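Notes for Week 9: our visit to the Brunderthorpe open day

OK, so these are my notes from the trip, cleaned up a little so the people who missed the bus can use them. They're not a replacement for the chapter on grasping, but a lot of what we saw will come up again in the second project, so please read them before lab.

Brunderthorpe opens its doors once a year, and this time they let us in an hour before the public (thank you, whoever arranged that!). There were 70 of us and the hallway is narrow, so we split into two groups. My group started upstairs with the simulation people and finished on the shop floor. The other group did it backwards, and I think they got the worse deal, since the shop floor makes more sense once you've watched the same kind of job on a screen.

Upstairs they run everything in a simulator they call Fakedex. You get an arm, a table and a few objects, and you write the task as a short script. The one they put up for us was a block task: a red cube, a black cube and a blue cube set out around a flat tan square, with the gripper starting above them, fingers open. It looks like nothing. Then they asked us to write down every decision the program has to make before the fingers close on the first cube, and most of us filled half a page.

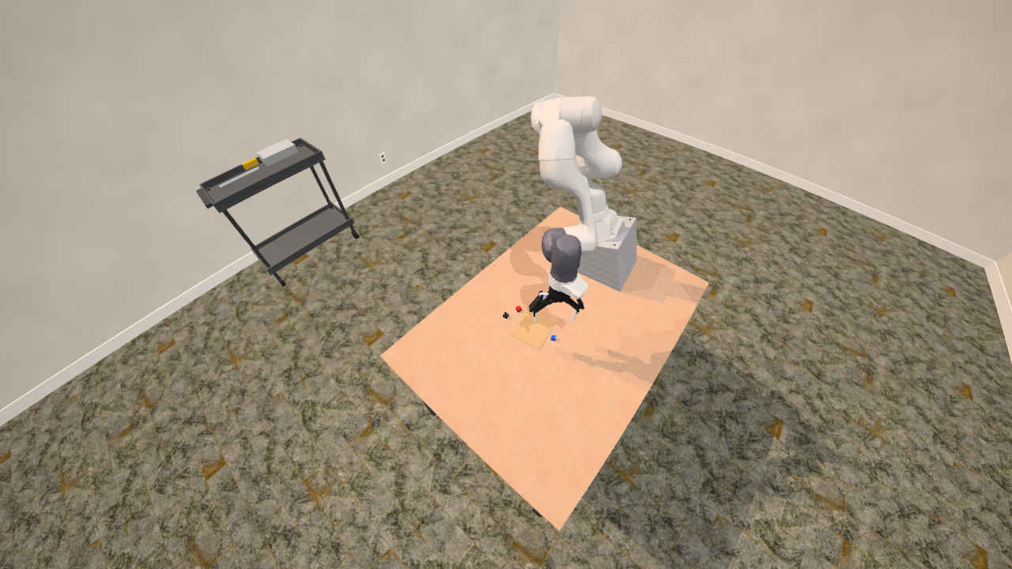
Hullau, November

Things I wrote down while they talked, in no special order:

Approach height. Come down from straight above if you can. A slanted approach can be faster, but now you have to worry about bumping the neighbors, and with small cubes sitting close to the pad there isn't much room for the fingers.

Finger direction. A parallel gripper closes along one line only. So for a cube you want the fingers flat against two opposite faces, and you have to turn the wrist to get that. If you grab across the corners, the cube twists as you squeeze. I asked if it always twists and the answer was "often enough."

Reach. The arm is mounted toward the back of the table, so the far front corner is a stretch. A seven-joint arm has one more joint than it strictly needs to put the hand in a given position and direction, and that gives you a whole family of elbow positions to choose from. We'll do the math on this next time, I promise it's less scary than it sounds.

Shadows and carpet. Somebody in our group wanted to know why they bother with a patterned floor in a simulator. Good question! If a program learns from pictures, a blank background can teach it bad habits, and then a real room confuses it. They change the floors, walls and lighting between batches.

The batch they were showing off had 549 runs in it. We watched maybe a dozen go by, sped up, and I liked the failures best. They keep those and sort them by cause, and I'd like you to do the same in your lab reports.

Downstairs was the Edet cell, which is real hardware and very loud. No pictures allowed, so you'll have to trust me. The demo took about 9 minutes, including a stop when a part went in upside down. The operator cleared it, reset, and carried on like it was nothing.

For lab: pick one cube from the block task and write out the pick as plain steps, from the starting pose to the lift. Say which way the fingers face and why. One page is plenty. Bring it on paper, please, I can't write on your phone.

Related items
Week 8 notes: joints, links and reach
Handout: kinds of grippers
Project 2: block task in Fakedex
How to write up a failed run
Reading list for the second half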